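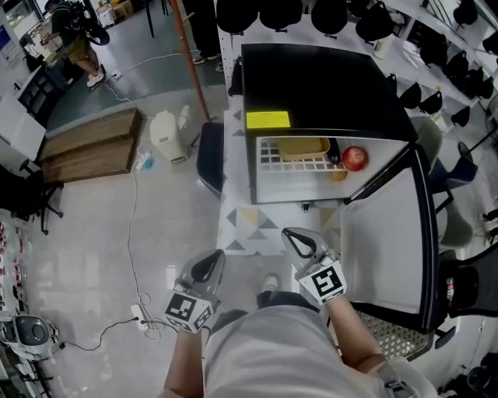 Una nevera pequeña con algo de fruta, siempre a mano.

Cómo preparar la casa para una noche de comedia (y que se oigan los chistes)

Llevo años juntando a gente en el salón para ver monólogos, y desde abril también para hacerlos, porque mi amiga Amra Vukadinović se empeñó en probar su texto delante de nosotros antes de llevarlo a una sala de verdad. Con tanta velada he ido aprendiendo trucos, casi todos a fuerza de meter la pata, y me hace ilusión dejarlos por escrito para quien se anime.

Los asientos, muy juntos. En un salón grande con las sillas desperdigadas la risa se pierde, de verdad, lo notaréis en cuanto las arriméis. Yo quito la mesa de centro, pongo cojines delante y sillas detrás, y dejo el sofá para los que llegan tarde (que siempre son los mismos).

La luz. Apagad la del techo y dejad una lámpara de pie apuntando a la pared que queda detrás del cómico. Si la bombilla es cálida, mejor. La mía es de 3000 kelvin y favorece a todo el mundo.

El picoteo, blando. ¡Nada de patatas fritas! Una bolsa abierta en mitad de un remate es una crueldad. Uvas sin pepitas, queso en dados, pan de molde sin corteza con lo que tengáis, aceitunas deshuesadas. Sacadlo todo de sus envoltorios por la tarde y guardadlo en recipientes con tapa, que así solo hay que ponerlo en la mesa. Para las bebidas, vasos de plástico duro o de los de toda la vida, pero con posavasos de fieltro debajo; se recortan de un retal en 10 minutos.

El hielo, hecho la víspera y pasado a una bolsa. Separadlo antes de empezar, que luego los golpes contra la encimera se oyen hasta en la escalera.

El micrófono. En un salón no hace falta, aunque a los que empiezan les da seguridad tener algo en la mano. Nosotros usamos un cucharón de madera metido en un calcetín negro y tan contentos. Si vais a poner un especial en la tele, bajad los graves y subid un poco las voces, y activad los subtítulos si hay alguien que anda justo de oído.

La duración. Turnos cortos y un descanso en medio. La primera vez tuvimos a Hacer Sarıgül 51 minutos seguidos hablando de su mudanza, y aunque nos reímos muchísimo, a la pobre le faltaba la voz y a nosotros la circulación en las piernas. Ahora pongo el reloj de la cocina donde lo vea quien actúa, sin alarma.

Para las manchas de vino en los cojines, agua con gas enseguida y a golpecitos, sin frotar. Probad primero en una esquinita por si la tela destiñe. Y las sillas, devolvedlas a los vecinos esa misma noche si no es muy tarde, o por la mañana con lo que haya sobrado del queso.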